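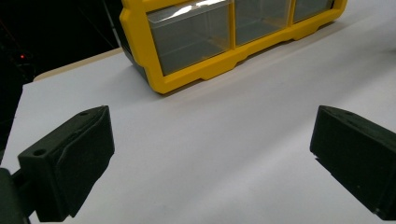

Yellow organizer with clear plastic drawers.

How to sort screws, nuts and washers into small drawers

Posted Jan 2, 2021

Most home workshops end up with a coffee can of mixed hardware. Sorting it takes an afternoon, and the job goes faster if you decide on the groups before you touch the drawers.

What you need

A large tray or an old bedsheet
A magnet in a plastic bag
A thread gauge, or a few nuts of known size
Paper cups
Masking tape and a marker
A drawer organizer

Step 1. Empty everything onto the tray

Pour out one container at a time. Pull out anything that isn't hardware: pencil stubs, wire ends, bits of plaster. Run the bagged magnet over what is left. Turn the bag inside out over a cup and the steel drops in. Brass, aluminum and most stainless stay behind on the tray.

Step 2. Make rough piles

Start with type. Wood screws go in one cup, machine screws in another, then nuts, washers, nails and hooks. Leave length and thread for later. Throw out anything with a stripped head or heavy rust.

Step 3. Check the threads

Turn a known nut onto each machine screw by hand. If it binds after 2 turns, the thread is wrong, so stop before you damage it. Keep metric and inch sizes in separate cups from here on. They look alike once they are mixed.

Step 4. Decide what gets a drawer

A size earns its own drawer if you have more than 17 pieces or if you use it every month. Everything else shares a drawer with its closest neighbor, in small bags. Heavy items such as lag screws should go in the lowest row.

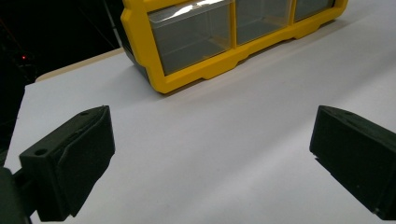
The organizer on a white surface.

Step 5. Fill and label

Fill each drawer to two-thirds at most. A full drawer spills when you pull it. Put the label on the front in plain capitals, type first and size second: WOOD 8 x 1-1/4. Masking tape is fine for the first few months – you will change your mind about some of the groups. Printed labels can wait until May.

Step 6. Keep a leftovers drawer

Leave one drawer with no size on it. Odd pieces go there during the week, and you empty it when it gets half full.

If the drawers stick

Take the drawer out and wipe the runners with a dry cloth. Grit is the usual cause. Do not use oil, as it collects dust and gets onto the screws.

Next: Hanging a pegboard on a masonry wall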